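Subject: Re: [lornbridge-kitchens] Moving to a smaller kitchen, what did you keep?
Date: February 2025

Hello everyone,

I've been meaning to answer this one for ages and then the holidays got in the way, and then the pipes, so please forgive me if you've already moved and unpacked and don't need a word of it!

Earlier, a list member in Clulbridge wrote:

> We're going from a big farmhouse kitchen to a galley with
> 22 inches of clear counter on the one side and not a lot
> more on the other. The stove stays with the new place but
> there's no microwave and no pantry to speak of. For those
> of you who have done this, what did you hang on to, and what
> do you wish you'd let go? I have my mother's canning
> kettle and I can't decide. Also, does anyone still keep
> a bread box?

First, the canning kettle. Keep it. It can live under a bed or on top of a wardrobe, and you can store other things inside it (mine holds the jar lifter, all the spare rings, and a bag of birdseed). I gave mine away when we came to Lornbridge and spent the next summer borrowing one every time the tomatoes came in, and by September I was embarrassed to pick up the phone. I finally bought another, and it isn't as nice as the old one.

As for the microwave, measure before you fall in love with anything. Measure the depth most of all, and leave room for the plug and for air behind it, and then open the door all the way with your arm where the wall will be. We had one that could only open as far as the refrigerator would let it, and for two years I took my soup out sideways. I wouldn't worry much about scratches if you're buying used. Look at the door and the seal, make sure the turntable comes with it, and ask to see it run with a cup of water inside.

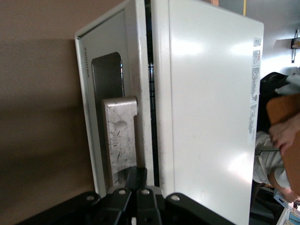

White Toshiba microwave, with some wear on the handle.

What I wish I'd let go of sooner was serving dishes. I came here with 50 pieces, and I know that because my sister-in-law made me write them all down for the movers. I use the same 2 platters and one deep bowl for everything. The rest sat in boxes until December, when I finally put them out on the porch and told the neighbors to help themselves. I kept back the gravy boat, which leaks, and I can't tell you why.

Now counter space. With 22 inches I'd be strict with yourself about what lives out all the time. Ours is the kettle, the salt, and a crock of wooden spoons, and everything else has to be lifted down when it's wanted. It's a nuisance for the first month and then your hands get used to it. My toaster sits on a shelf in the hall and the bread sits next to it, so no, we don't have a bread box anymore, but I do miss it. A paper bag inside a clean dish towel does nearly as well if you eat your loaf in a few days.

If you have room for any kind of table nearby, please don't give it up for more cabinets. We nearly did! The man from Fekete who drew up our plans wanted a tall unit there, very handsome, and I'm so glad we were too slow in making up our minds.

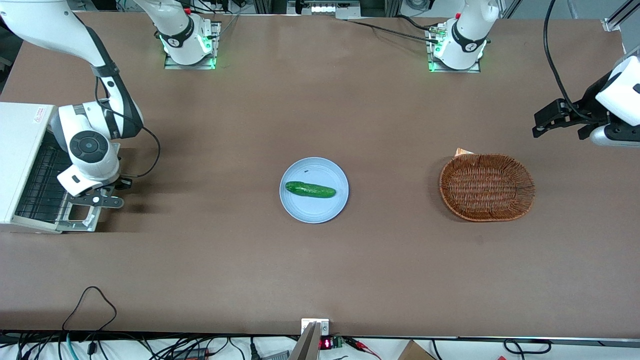 I do all my chopping sitting down now, and my back is grateful. I also shell peas there, pay the bills, and roll out pie crust when the weather is cool enough. When company comes it gets wiped off and we squeeze in around it. A plain wipeable surface is what you want, nothing you'll fuss over.

Somebody asked off-list about the Moreo rail system for hanging pots. We put one up over the sink and I like it, but do get it into the studs. Ours is 23 inches long and came with more hooks than I have things to hang. Don't hang the cast iron on it. I did, and the patch in the plaster is still a slightly different color.

One last thing on spices: buy the small jars, even though they cost more by the ounce. I threw out a tub of paprika that had moved house with us and smelled like pencil shavings.

Let us know how the first week goes, and whether the kettle made the trip. I have a spare rack for it if yours is rusty, and I'm over in Clulbridge most weeks for the market anyway, so it would be no trouble to drop it off.

Warmly, from the yellow house in Lornbridge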